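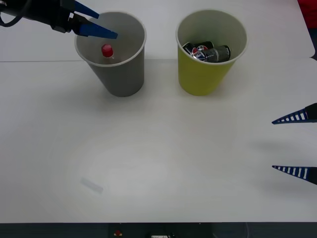
Ticket 614 – Wunitura cell, left arm gripper drifting open

Status: watching it

Okay, picking this one up again. The complaint was that the left arm fumbles its release over the grey cup. It opens the blue fingers fine, then the lower one ends up out over the rim and catches the cup on the way back up. The right arm doesn't do it at all, but it's on the ladder-style fingers so it's not much of a comparison.

First thing I tried was a re-home from the Tôn panel. No change, and I did it twice because I didn't believe it the first time. Then I checked the open width and found it set to 600 in the config, when our sheet from Fornholm says 54 per cent of travel, which works out a fair bit narrower. My guess is somebody bumped it up for the wide bottles and it never went back. Guilty, possibly.

Dropped it back to the sheet value, power cycled, ran 20 releases with the red-capped bottle. Caught the rim once, on the fourth go. Much better – still not good enough to close.

So I had the finger mounts off after smoko. One screw on the lower finger was loose, maybe a quarter turn. Nipped it up, put a dab of the blue threadlocker on and left it to cure over lunch.

Ran it again at 2:30 with the cans going in the yellow cup as well, so both arms were in the program. No catches on either side!

Still to do: save the config to the Pumelthorpe share so the old width doesn't come back on the next restore, and recheck that screw on Saturday. If it's backed off again I'll order a new mount. Leaving this open till then.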